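Ticket 522: Gripper handling rule for soft items
Project: Skomden
Opened by: Maksym Hnatiuk
Assigned to: Miroslava Didenko
Status: Open, rule text in review
Last updated: June 1, 2018

Problem as reported

The handling rule we wrote in April says "grip at the widest point." Great for boxes, useless for knitwear! Walham and Stasiv both read it differently, so the same task gets done two ways and their logs can't be compared. Out of 77 logged grips on soft goods, 15 were marked "unclear which rule applies." I'd love to get this one nailed down, it's a fun problem.

Log

Entry 1 — Maksym
Started with the box-packing task on the marble-patterned table. For folded fabric I propose we name the fold as the grip point and drop "widest" completely. Both pads on cloth, nothing else between the jaws.
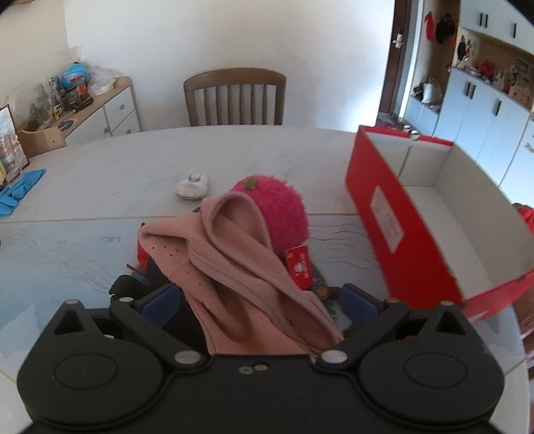
Entry 2 — Miroslava
Love the fold idea. Two additions from me. Cords, tags and tassels have to be checked before the jaws close, and the operator should say out loud which item is the target whenever several are touching. Skidberg already does the second one and their notes are a joy to read.

Also, "soft item" needs splitting. A glove and a plush toy don't belong in the same row of the table. A plush toy has a front, and I'd like the rule to say that the pads go on the sides of the body and stay off the face and any card label.
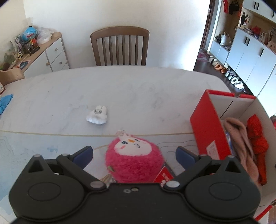
The approach part is where I'd be strictest. Jaws open, tool lined up, stop, look, then close. That pause is three words in the current text and people skim right past it, so let's give it its own numbered step.

Entry 3 — Maksym
Yes to all of it. Draft wording, version 3:

1. Name the target item.
2. Check for cords, tags and tassels near the pads.
3. Line up with jaws open and stop.
4. Folded fabric: grip on the fold. Plush: grip on the sides of the body.
5. Close, lift, place in the box. Let go only when the item is inside the walls.

Entry 4 — Miroslava
Reads really well! Can step 5 say what to do if the item snags on the box edge? I'd go with "lower, open, start again at step 3." Sending the draft to Stasiv for comments — leave the ticket open until they reply.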